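Drura Small Cases: README

Contents

What is in the set
How the items were chosen
Fields
Surfaces
Handling and sorting
Known problems
Use and credit
Contact

What is in the set

Drura Small Cases is a record of small household boxes and cases: the kind people keep on a dresser, a shelf or a desk and move when they need the space. It covers 60 items. Each item has a short written entry and one or more pictures. The set was put together by Sorin Stan and Saturnino Prieto over one November, mostly from things lent by family and neighbors, plus a few bought secondhand.

The entries are about the objects and where they were set down. There is nothing in the set about price or age, and we did not try to date anything.

How the items were chosen

An item had to be light enough to pick up with one hand and had to stand on its own. Jewelry cases, letter boxes, tea boxes, sewing boxes and small display cases are all in. Picture frames are out unless they are part of a box. Of the 60 items, 17 have a lid or side you can see through, fully or in part. These were the hardest to write up, and the notes for them are longer.

Fields

item: short name, lowercase, no brand unless it is printed on the item
frame: color of the edges or frame, if there is one
panel: clear, translucent, solid or unknown
surface: what the item is standing on
position: middle, edge or corner of the surface
contents: left blank when the item was not opened
notes: free text

Use "unknown" when you can't tell. Don't guess at glass or plastic from a picture alone. Sorin's first pass had a lot of guesses in the panel field and we went back and took them out.

Surfaces

Surface entries are kept simple: floor, table, shelf, bed, carpet, other. Pale smooth surfaces with seams gave us trouble, as a floor and a large tabletop can look the same up close. Where the written record doesn't settle it, the entry says "flat, pale, seamed" and stops there.

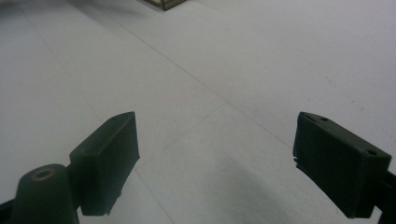
Corner of a dark-framed item with a yellowish-tan translucent panel, on a flat, pale, seamed surface.

For an entry like this one, fill in frame, panel and surface and leave contents blank. The item name should be "box or case" until someone checks it against the list.

Handling and sorting

Items were set down by hand and left closed. Loose parts such as keys and trays stayed with the box they came with. When we sorted the written entries we used 2 groups, Evano for items with a see-through panel and Gosling for everything else. The names mean nothing special. They were the labels already on our storage bins.

Known problems

More than 2 entries share the name "brown box, small." We plan to rename them.
Frame color was written down under different lamps, so dark brown and black are not used the same way throughout. Treat them as one color.
The position field was added late and is blank for many Gosling entries.

Use and credit

Free to use for any purpose. If you publish something, credit it as Drura Small Cases, Stan and Prieto. The older Disard list is not part of this set and uses different field names, so please don't merge the two without renaming them first.

Contact

Send corrections to Saturnino with the item name and the field that needs changing.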